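Coffee Corner: The Capsule Machine Has Moved

The capsule machine that used to sit by the copier on the second floor is now on the long wooden table in the Greditz room. Jana Rathjen asked for the move back in August, when the copier needed the outlet. It took a while to find an extension cord that met the building rules, so thanks for your patience.

The machine is the same one we have had for two years. A few notes for people who haven't used it before:

The water tank is on the right side. Lift the round black lid and fill it from the filter jug, not from the tap in the restroom. Please empty what is left in the tank at the end of the day. Old water makes bad coffee and the next person has to deal with it.

Raise the lever cover on top, drop in the capsule and close the cover all the way before you press a button. If it doesn't close easily, there is probably a used capsule stuck inside. Don't force it. Cristian Arboleda has fixed the lever once already and would like that to be the last time.

Put your glass or cup on the grate before you start. The drip tray lifts out for washing, and it fills up faster than you would think - a quick rinse in the kitchen sink every afternoon is enough.

The teal tray stays on the table next to the machine. It is for clean spoons and sugar packets only. Used capsules go in the bin under the window, and Araba Quaye takes them to the recycling point when the bin is full.

Capsules are still 62 cents each, paid into the tin or added to your monthly slip. We ordered 1000 in the spring and the last box is now open, so a new order goes in soon. If you want decaf included, tell Stanisława Walczak before then. She had three requests last time and bought 100, and most of those are still in the cupboard.

Descaling is done once a month, before 9 a.m. A note will be taped to the door the afternoon before. The machine can't be used for an hour or so while that is going on - the kettle in the kitchen is available as usual.

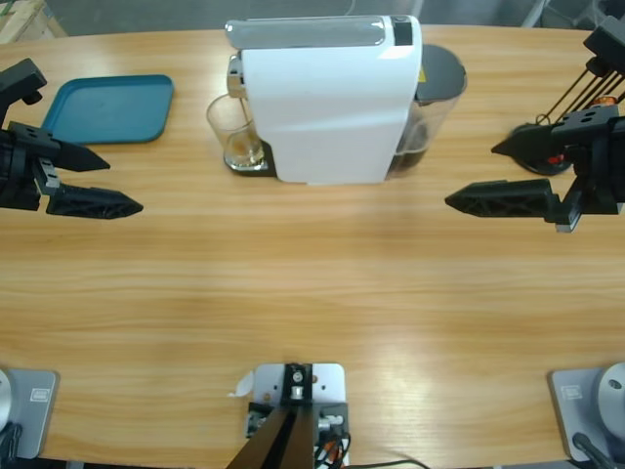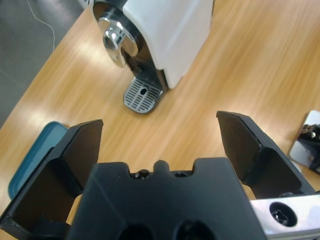 The white capsule machine on the wooden table.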